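Fluids notebook, November, Stekberg bottle job

Carrying on from the last entry, which I broke off halfway through because the farm queue fell over. To recap for anyone reading along (hello Shih-chieh), the job is the pour shot for Stekberg: bottle tips, water glugs out, lands in a shallow tray, splashes a bit, settles. We are doing it in Jultik with the hybrid solver, and the look so far is too much like syrup.

The syrup business first, as it has eaten most of my morning. I had viscosity at zero and it was still coming out thick and lazy, so I went hunting for where the thickness was getting in. I suspected the surface tension to begin with and turned it right off, which made the edges of the stream go ragged and ugly but did nothing at all for the weight. Then I tried the scene scale, and there it was. The bottle had come in from modelling at ten times life size, so of course the water was falling as if from the roof of a house. Scaled everything down, left gravity alone, and the pour now looks quick and light and rather nice. I should have looked at that first and I am writing it down here in the hope that I do so next time.

Mind you, scaling down brought its own trouble. The collision thickness is in scene units and had stayed where it was, so the neck of the bottle was in effect plugged. Nothing came out for the first 21 frames and then the whole lot burst out sideways through the shoulder. Quite pretty, not what the client wants. Brought the thickness down with the scale and gave the neck its own collision object with a finer grid. 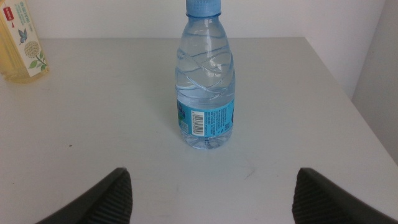
Blue cap, and the water line sitting just above the label.

Notes on the neck, while I remember them. The rendered bottle has all the moulded detail but the collider doesn't need any of it. I made a plain lathe shape, slightly fatter on the inside than the real one, and parented it to the hero bottle. If you feed the solver the detailed mesh it will spend its whole life working out the little grooves and the water will cling to them like jam. Keep the collider dumb and the render mesh clever, and keep them on separate layers so you can tell which one you are looking at.

The glug is the part I am least happy with. In real life the air has to get in as the water goes out, and that gives you the lurching rhythm. The solver doesn't know about air unless you ask it to, and asking it to is horribly slow (I did try a two-phase run on the small grid and it was still on frame 40 when I came back from lunch). So I am faking it. There is a drag field across the neck, and I have put a wobbly curve on its strength so that it squeezes and lets go. Random noise on that curve looked wrong straight away, far too nervous. Drawing it by hand, with the gaps getting a little shorter as the bottle empties, looked much more like the real thing. I ended up saying "glug" out loud to time the keys, and I recommend it, though perhaps with the door shut.

Sim times and so on, so we have them in one place. Draft setting is 457 seconds for the whole shot, which is perfectly comfortable for trying things. The middle setting takes 3378 seconds, and that's the one I would use for showing Kwok. I haven't dared run the full one since the scale fix. The cache for the middle setting is around 855 MB if you leave out vorticity, and I have left it out because nothing downstream is reading it yet. If you need it for the foam, tell me before I clear the disk.

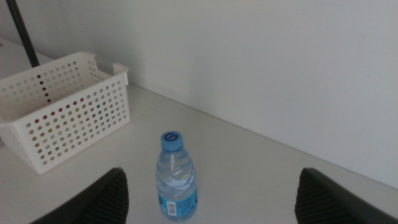 White basket on the white table, wall behind.

Meshing. I was using the default surface and getting the usual lumpy porridge where the stream thins out. Things I changed, in the order I changed them: smaller particle radius, then two passes of smoothing, then a bit of stretching along the velocity. The stretching did the most good by a long way, and I think the second smoothing pass can come off again as it is rounding away the nice thin lip where the water leaves the bottle. Shih-chieh thinks the lip wants a separate high resolution patch. He may well be right, but I'd like to see the shot with motion blur before we go to the trouble.

One small puzzle I haven't solved. With the tray in, the water level creeps up by a hair after everything has stopped moving, as though somebody were topping it up. My guess is that the reseeding is adding particles in the calm areas and never taking them away. Turning reseeding off below a certain speed stopped the creep but left holes in the splash. There must be a value in between. I got as far as trying three of them and they were all wrong in different ways, so I shall leave a wedge running overnight and look at it with fresh eyes and a cup of tea. 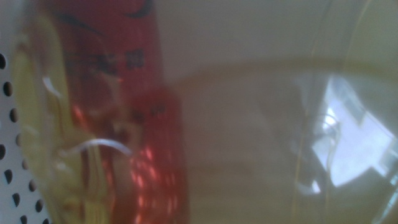
Shading and what's left to do

The render side is in better shape than I feared. The old mistake with liquid in a clear container is leaving a gap between the water surface and the inside wall, and you get a bright silvery line all the way round. I have pushed the water mesh very slightly into the plastic, and it sits properly now. The refraction depth had to go up to eight before the far side stopped turning black. Anything lower and the label goes muddy from behind.

Still to do: hand the cache path over to Cistitz for the comp test, take the second smoothing pass off and compare, try the drag curve on the full grid. Also rename the collider, which is still called bottle_new_new2, entirely my own fault.

Stopped at ten to six. Wedge is queued, draft priority, please don't bump it unless you really must.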